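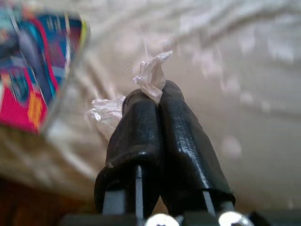
Plastic film held between the fingertips. Pads from the Zoreck soft-tip set.

Zoreck Soft-Tip Gripper Set: Home Gallery

The Zoreck set is a pair of finger pads with a mounting kit for small two-finger grippers. It is meant for household work - picking up wrappers, moving clothes, straightening bedding - where hard fingertips tend to slip or snag. We have been selling it through Kelleck since March, and people keep asking what it looks like in an ordinary home and not on a test bench. This page is for them.

The pictures come from the wrist camera, so you get the same view the operator gets. We have not retouched them. Click any picture for the larger version.

Light trash

Thin film is one of the harder things to ask of a gripper. It weighs almost nothing, it folds up when touched, and the camera has trouble telling it apart from whatever is behind it. The pads meet at the tips, and that is where you want the film. If you take it lower down, between the wide parts of the pads, it can bunch up and get in the way of the next pick.

Halina Kołodziej, who writes our setup notes, suggests starting with the grip force at the lowest setting and going up one step at a time. For wrappers and bags she rarely goes past the second step.

The pads do mark with use. Small scuffs on the outer sides make no difference to the grip. Wear on the inside faces does, and we check those every 200 cycles. A pair is rated for 1000 cycles on fabric and film before replacement.

Bedding

A pink cartoon-print duvet in heavy folds, with the fingers open on the near side. A raised fold makes a better first target than a flat stretch of cloth. Where there are two layers with different prints, as with the duvet and the floral sheet under it, check that you have only the top one before you lift. 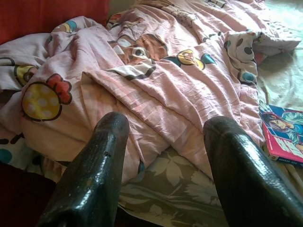

What is in the box

Two finger pads, left and right
Mounting plates and screws
Hex key
One spare pair of pads
Printed setup card

The full set weighs 106 grams without the packaging. You will need your own gripper and wrist camera - we do not supply either.

Price and ordering

The set costs $463 and ships from the Kelleck warehouse. Replacement pads are sold in pairs. Orders for schools and labs go through Aniela Walczak, who can also send a quote before you commit to anything.

If your gripper is not on the fit list, send us the screw spacing and the width of the finger base. Kacper Wilczyńska looks after the adapter plates and will tell you whether one of the stock sizes fits. The Bednarek adapter is sold separately and covers most of the older models we get asked about.

Returns are accepted on unused sets. Pads that have been mounted can be exchanged if there is a fault in the coating, but please include a close photo of the area when you write to us.

Page last updated 1 April 2024. Kitchen and laundry pictures will go up on a separate page.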